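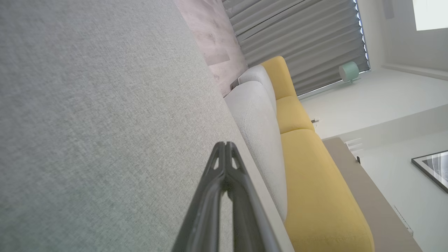
A reader in Halholm wrote in to say that baking soda, left overnight on a fabric couch and vacuumed off in the morning, takes out every smell and most stains, and would I please stop being so sour about it.

I tried it again. My couch still smelled like soup. Baking soda may help a little with a faint odor near the surface. For a stain I have never seen it do a thing, and the fine powder works down into the weave and clogs the vacuum filter. I was banging mine out on the back steps for days.

Other advice I don't trust:

Vinegar on everything. Check the tag under the cushion first. W means water-based cleaners are okay, S means solvent only, X means vacuum and leave it alone. Vinegar is mostly water, so it has no business on an S or an X.

Shaving cream. It's soap with perfume in it. You will be rinsing for an hour.

The 116 tips leaflet they hand out at the Leststead hardware store. I read all of it. Tip 3 and tip 507 (their numbering, don't ask me) contradict each other on hot water.

What I do: blot with a dry white cloth, then 2 drops of dish soap in a cup of cool water, dabbed on from the outside in. Blot again with plain water. Try it on the back first. If you get a ring, dampen the whole panel seam to seam and let it dry with a fan on it.

Steam cleaners next time, probably in October.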